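Las manos nuevas del turno de tarde

En Byun la jornada empieza con café de termo y una discusión sobre la radio. Luego cada cual se sienta en su banco, se ajusta la lupa y abre la primera caja. Así ha sido siempre en esta planta de montaje pequeño, donde se arman conjuntos que caben en un puño y que después viajan a laboratorios, hospitales y talleres de medio continente. Lo que ha cambiado está al fondo de la nave, junto a la puerta de expediciones: la celda de Vudodby, con un torso, dos brazos y unas manos de dedos articulados que aprenden a hacer lo que aquí se hace desde hace décadas con la yema de los dedos.

Confieso que llegué con ganas de ver robots y acabé pasando media mañana mirando a las personas que los rodean. ¡Y qué bien hice! Una montadora con muchos años de banco me explicó, con un pasador entre el índice y el pulgar, que el encaje bueno se oye antes de verse. Hay un chasquido seco, cortísimo, y si no llega hay que sacar la pieza, girarla un pelo y volver a probar. Ese saber no estaba escrito en ninguna parte. Ahora sí: ocupa 40 fichas en una carpeta compartida que llaman Trirow, redactadas por la propia plantilla, con fotos, dibujos a lápiz y alguna que otra palabrota tachada.

Los brazos entrenan sobre un tablero blanco con piezas azules, una versión simplificada del trabajo real. Hay cilindros y clavijas de distinto tamaño, placas elevadas sobre la base y contornos que marcan dónde va cada cosa. Parece un juego infantil hasta que uno intenta pensar cuántas decisiones hay en acercar dos dedos a una clavija diminuta sin tumbar la de al lado.
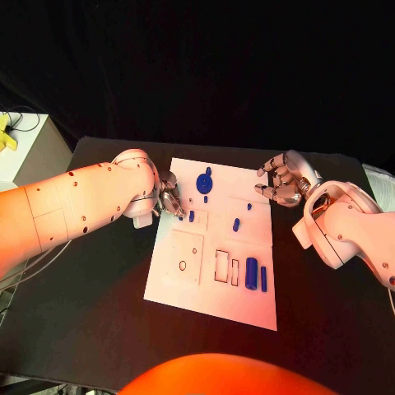
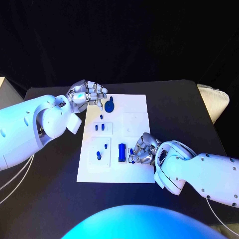 Dos brazos, un tablero blanco y piezas azules en la celda de montaje.

Fallden, octubre

El proyecto lleva tres meses en marcha y en ese tiempo se han registrado 1.601 intentos de encaje, cada uno con su nota al lado. Las notas las ponen los montadores, por turnos, y son una lectura estupenda. «Entró torcida». «Bien, pero yo la habría cogido más abajo». «Otra vez el disco». De todos esos intentos, 864 se dieron por válidos, una cifra que en la oficina técnica celebran y que en los bancos se recibe con una ceja levantada. Una persona con práctica apenas falla, me recuerdan, y además sabe cuándo una pieza viene mal de fábrica solo con tocarla.

Nadie en la planta espera que los brazos sustituyan mañana ese tacto. Lo que la empresa quiere pasarles primero son las series largas y repetidas, las del mismo pasador en el mismo agujero durante horas, que son también las que dejan las muñecas hechas polvo. En el comedor el asunto se discute sin rodeos. Los más jóvenes quieren aprender a programar las secuencias y se pelean (amistosamente) por el turno junto a la celda. Entre los veteranos hay de todo: quien ha pedido pasar a control de calidad, quien prefiere seguir en su banco hasta jubilarse y quien pregunta, con toda la razón, qué ocurrirá con los contratos temporales cuando la celda trabaje dos turnos seguidos.

La respuesta, de momento, es un acuerdo interno. Las horas que libere la celda se dedicarán a formación y a montajes especiales, y el reparto se revisará con los representantes de la plantilla antes de ampliar la instalación. El texto cuelga en el tablón, subrayado en tres colores por manos distintas. No resuelve todas las dudas, y la plaza de supervisión que promete sigue sin salario asignado.

Mientras tanto, el oficio se está moviendo de sitio de una manera que me parece apasionante. Para enseñarle a una mano mecánica a coger una clavija, alguien ha tenido que preguntarse por dónde la coge uno mismo, con cuánta fuerza, en qué momento suelta. Varios montadores me contaron que han cambiado su propia postura después de escribir las fichas. Otra descubrió que llevaba media vida girando el disco en sentido contrario al de sus compañeros, con el mismo resultado, y ahora las dos variantes figuran en la carpeta.

También ha cambiado el ruido. Los motores suenan poco, un zumbido que se pierde bajo la radio, pero la gente habla más de banco a banco. Se comentan los intentos, se apuesta algún café, se llama a la persona de Vudodby para enseñarle un truco con las pinzas que quizá sirva para los dedos. Ella lo graba, lo prueba por la tarde y al día siguiente hay otra ficha.

La próxima fase traerá piezas del catálogo verdadero, de metal, más pesadas y con menos holgura. Los bancos más cercanos a la celda ya se han corrido un metro para hacerle sitio a la segunda mesa, y la radio ha quedado justo en medio.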